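6.4 Gripper does not let go of the fabric

Read this section if the hand-held gripper stays closed on a garment after you release the trigger, or if it opens late. The fault shows up mostly with knit fabrics such as polo shirts. It was added to the guide on May 15, 2025.

CAUTION: Keep your free hand away from the fingers until step 3 is done. A stuck finger can spring open without warning.

1. Stop the recording and let go of the trigger. Do not pull the gripper back.
2. Support the garment from below with your free hand so that no weight hangs on the pads.
3. Turn the release screw on the handle counterclockwise until the fingers part.
4. If one sleeve is held in the table clamp, open the clamp last. Fabric under tension can snap toward the operator.
5. Look at the inside face of both soft pads. Lint or a loose thread at the tip is the usual cause.

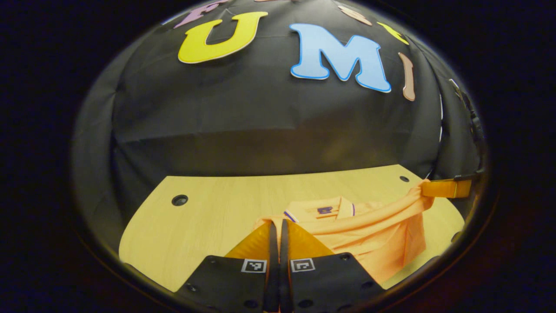
Kenta Chiba found that on his unit the pads were clean and the fault still came back every few folds, until he replaced the return spring. If step 5 shows nothing, go to step 6.

6. Remove the return spring and lay it next to a new one. Replace it if it is longer - even slightly.
7. Wipe the pads with a dry cloth. Do not use alcohol, which hardens them.
8. Open and close the gripper 100 times with no fabric in it. Both fingers must move together.

Note: Springs from lot 822 were too soft and should be replaced on sight. Other lots are changed every 1,000 grasps.

Note: Check that both square markers are flat and unscratched before you record again. A lifted corner gives a false finger width, and the log will show the gripper open when it is closed.

If the fault returns within 48 hours of a spring change, take the gripper out of service and send it to Runitz with the log file. Do not open the handle.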